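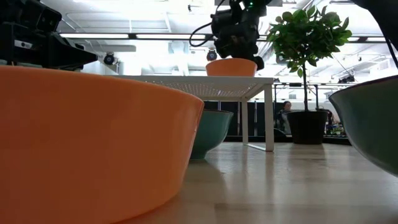 Fig. 1. The workspace from table height, with bowls on the table and one on the shelf.

Bowls on a Shelf: Does Where You Practice Matter? 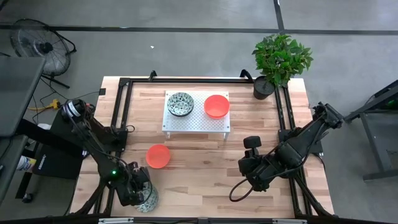

By Edgars Siliņa
Project report, robotics lab course, 16 Feb 2025

The assignment was to pick a household task and teach it to a two-armed robot by demonstration. I picked putting bowls on a shelf because I do it at home every day and considered myself qualified. The first week of teleoperation corrected that opinion.

The question I ended up with is small. If you have a fixed number of demonstrations, should the bowls start in the same few spots every time, or all over the table? My advisor said the answer was obvious. The other advisor also said it was obvious, and meant the opposite.

Setup

Two arms face each other across a wooden tabletop, with a white perforated shelf toward the back. Fig. 1 looks up at the underside of the shelf, with an orange bowl standing on top. In the overhead view there are two bowls on the shelf already, one patterned and one red-orange, while the left gripper holds a second patterned bowl at a tilt near the front of the table. The right gripper is empty and hovering. A lot of my project looked like that.

Data

I recorded 1,000 demonstrations, half with starting positions picked from 3 marked spots (set "Hemwood") and half with positions drawn at random (set "Moroz"). Sets got names because my first labels were "new" and "new2" and I trained on the wrong one for two days. The same policy, Goltix, was trained separately on each set with identical settings. Recording the random set took a good deal longer – a bowl in an awkward corner is awkward for the operator too.

Result

Each policy got 24 trials from positions that appeared in neither set. Hemwood placed the bowl in 9 of them. Moroz placed it in 17. On the marked spots themselves Hemwood was nearly perfect, and it looked so smooth that I nearly wrote the report then.

Most failures were grasps on the rim. The gripper closes a little too high, the bowl swings, and the arm carries on to the shelf with great confidence and sets down whatever it still has. Patterned bowls failed more often than plain ones in both sets. I suspect the cameras find the edge harder to pick out against the pattern, but I didn't test this.

Limits

One table, one shelf, one operator. By March I would like to repeat the trials with the shelf moved, which neither policy has ever seen, and I have low expectations for both.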